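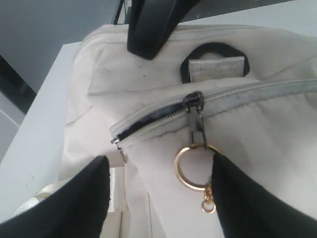
NEWS / VISITS AND EVENTS

Visitors see robots open bags at Plumach open day

Plumach opened its test hall to the public in June, and 228 people came to see what the company's robots can do with ordinary things from home. The largest crowd stood at the bag table, where a robot arm with two black fingers worked on the zipper of a cream-white fabric bag.

The task looks small. The fingers must come in from both sides of the zipper pull, close on it and then move it along the tape. Cloth makes this difficult, because it folds and moves away when it is touched.

"A metal part always has the same shape, and a bag has a new shape every time you put it down," said Brynhildur Gunnlaugsson, who leads the work on soft objects at Plumach. "Many visitors asked why we do not choose something more impressive. For us this is impressive enough."

The arm takes its pictures from a small camera placed near the fingers. A screen beside the table showed the same view, so that also the people in the back rows could follow the work. On the bag at the table, a gold-colored ring and a small clasp hang from the zipper pull, and several children wanted to know if the robot could open the clasp too. It is not trained for this yet, Gunnlaugsson told them.

The hall opened at 10 in the morning. The program had been planned for 200 guests, and the company added one more round of demonstrations in the afternoon – the last one finished after closing time.

In the next room, the software company Presex showed how a person can guide an arm by hand and how these movements are saved for training. Visitors could try it themselves for a few minutes each. The line was long for most of the day.

Preben Þorgeirsson, head of the test hall, gave a short talk about the plans for the coming year. Plumach will continue with bags and clothes, he said, and will start a project named Kondercombe together with the laundry firm Hafþórsson. The project will run for 2 years and will look at how robots can sort and close textile items before they are sent back to customers.

Schools that wish to visit the hall in the fall can write to the Plumach office. Groups are received in the mornings only.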